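# Can a home GPS receiver really measure water vapor in the air?

**Ghassan Jaber**

Hi all! I run a small backyard weather station (temperature, pressure, wind, a tipping rain gauge that the wasps love) and I've fallen down a hole reading about how satellite navigation signals get slowed down by the atmosphere. Apparently the delay carries information on how much water vapor is overhead, and weather services feed that into forecasts. I think this is one of the coolest things I've read in years.

So I'd like to try it myself. I picked up a used Clanari receiver that tracks two frequencies and can log raw data, and I have a clear patch of roof over the garage. My elevation is 1,452 feet, there's a ridge to the west, and summer storms build up over it most afternoons. I would love to see the moisture climb before a storm breaks.

What I can't work out:

- Is the signal from water vapor big enough to see with hobby gear, or is it buried in noise?
- Do I need a second receiver nearby, or can one do it alone?
- My barometer is decent, I think. Does it matter?
- How do I turn a delay into an amount of water?

I'm comfortable with a command line and a soldering iron. My math stops at first-year calculus. I'm not trying to publish anything, I only want a curve I can believe.

---

**Walid Geagea**

You can do this with one receiver, and I'm so glad somebody else here wants to! I've had a station running since last September and it's still the first thing I look at with my coffee.

Start with what the air does to the signal. The ionosphere, high up, delays the two frequencies by different amounts, and having both lets you remove nearly all of that. What's left is the delay from the lower atmosphere, and it's the same for both frequencies. Straight up, at sea level, it comes to a bit over two meters. Most of that is the "dry" part, which depends almost entirely on the surface pressure. The "wet" part, the one you're after, runs from a few centimeters in cold dry air to 30 or 40 in the tropics. Hobby gear can get the total delay to within a centimeter or so if the antenna is good. So yes, it's big enough to see, and in storm season it's easy to see.

One receiver works if you use a method called precise point positioning. You log raw data, then process it with satellite orbit and clock corrections that are much better than what the satellites broadcast. The final versions come out a couple of weeks later, and there are rapid ones within a day or so. If you want to watch the storm while it's happening you need a real-time correction stream, and I'd leave that for later. Get it working on yesterday's data first.

Now the barometer. It matters a lot! An error of one hectopascal in pressure turns into a bit over two millimeters of dry delay, and all of that gets pushed into your wet number. Most home stations report pressure adjusted to sea level, and you do not want that one. You want the actual pressure at the height of the antenna. At your elevation the two differ by something like 50 hectopascals, so if you use the wrong one your results will be nonsense (mine were, for a week, and I had negative water). Check your sensor against the nearest airport on a calm morning, correcting for the height difference, and write down the offset.

Turning delay into water is the simple part. Divide the wet delay by roughly 6.5 and you have the depth of water you'd get if all the vapor above you fell out as liquid. So 13 centimeters of wet delay is close to 20 millimeters of water. The exact factor depends on the average temperature of the moist air, and you can estimate that from your surface temperature. There are published formulas and they're a single line each.

My steps, in order, once the receiver is logging:

1. Mount the antenna on something that won't sway. A stub of galvanized pipe bolted to masonry is great. A tall TV mast is not.
2. Log at 30-second intervals, one file per day, in UTC. You'll thank yourself for UTC.
3. Process several full days and hold the antenna position fixed at the average. Height and wet delay are tangled together in the math, so a wandering height ruins the water curve.
4. Ignore satellites very close to the horizon, but don't be too strict. I cut at seven degrees. Low satellites pass through more air, and that's what helps the software separate height from delay.
5. Subtract the dry part using your real station pressure.
6. Convert, plot, and compare with the nearest weather balloon.

I've collected 2,866 hourly values so far. The curve follows the balloon launches beautifully, with a small steady offset that I blame on my antenna.

Your ridge makes this even more interesting. You'll lose a few low satellites on that side, but with several constellations in view you'll have plenty left.

---

**Raghda Khalaf**

get a proper antenna, the little puck ones are bad for this. put a metal plate under it if you have to use one. good luck it's really fun

---

**Carla Darwish**

Walid's answer is excellent and I'd follow it. I'll add some things from the school side, as I help with a student project called Drorlow that puts stations on the roofs of a few high schools and compares them.

**Antenna quality.** Raghda is right. Reflections from nearby surfaces are the biggest problem we've had. Metal flashing, air conditioners, wet roofs, a parked truck with a flat top - they all bounce signal into the antenna. A survey-type antenna rejects most of what comes from below. Used ones aren't too expensive if you wait. Whatever you buy, find out whether its phase center calibration is in the public antenna files, and put the exact model name in your processing settings. We left ours as "unknown" for the first month and the heights were off by several centimeters.

**Which software.** There are free packages that do precise point positioning from the command line, and there are free online services where you upload a file and get results by email. I'd begin with an online one! Upload a single day and see whether the report looks healthy. Some of them return the tropospheric delay along with the position, and then you can skip straight to the fun part.

**What a storm looks like.** Our best day so far had the water climbing steadily from mid-morning, leveling off, then jumping in the hour before the first rain. The students were shouting. But don't expect that every time. The measurement is an average over a wide cone of sky, many miles across at the top, so a small cell that passes to one side may leave hardly a mark. We've had days with very high moisture and no rain at all, too. Moisture is only one ingredient and the air still has to be lifted.

**What slows you down.** Mostly the record keeping. Note every time you touch the antenna, change the cable, or update the firmware. We use a plain text log in the same folder as the data. Ours looks like this:

- June 15, 2021 - swapped cable at the Shboul Street roof, logger off 28 minutes
- same visit - tightened the lower clamp, antenna not moved
- barometer compared, offset unchanged

It's dull to write and wonderful to have.

**Where the big science goes from here.** Since you said you were enjoying the reading, look up radio occultation next. There the receiver is on a satellite or an airplane, and it watches a navigation satellite set behind the edge of the Earth. The signal bends as it passes through the air sideways, and the bending gives a profile by height in place of one total. From the ground we can't get that, but our totals are frequent and cheap, and we get one every few minutes.

If you end up showing your results to other people, I have a few tips from our open evening, where we had more than 100 visitors and talked ourselves hoarse:

- Plot water and rain on the same time axis. People understand it in seconds.
- Use millimeters of water and leave the delay out of the main chart.
- Bring a bucket with the day's water depth marked on the side. Kids love it.
- Record a short forecast-style clip against a green backdrop and drop your own curve in behind the presenter. Smooth the upper part well, and keep everyone's shirts any color but green.
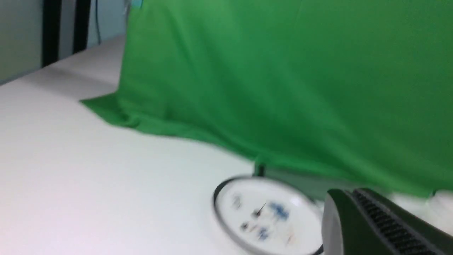
**A few quick fixes if the curve looks wrong**

*Sudden step at midnight UTC.* Each day is being processed on its own with slightly different orbits. Process overlapping windows, throw away the edges, and join the middles.

*A wiggle that repeats a few minutes earlier each day.* Reflections. The GPS satellites come back to the same spot in the sky nearly four minutes earlier every day, so a reflecting surface leaves that signature. Move the antenna or raise it a little.

*Water always too high by the same amount.* Check pressure, then antenna height, then the antenna model, in that order.

*Gaps every afternoon.* Ours was a power supply getting too hot in its box. We drilled vents and put mesh over them.

Please post your first plot, even if it's ugly!

---

**Ghassan Jaber**

Thank you, all three of you! Walid, I checked and my station was reporting sea-level pressure, so you saved me a week. The logger is set to UTC now and writing every 30 seconds.

Carla, I've ordered a used survey antenna and its model is in the calibration list. I'm going with pipe on the chimney block, on the side away from the flashing. One thing I'm still wondering: the cable run to the garage will be quite long. Does the cable length add to the delay?

---

**Walid Geagea**

It doesn't affect the water. The cable delays every satellite equally, so it ends up in the receiver clock term and drops out. Signal strength is the thing to watch, so use decent low-loss coax and seal the outdoor connector with self-fusing tape.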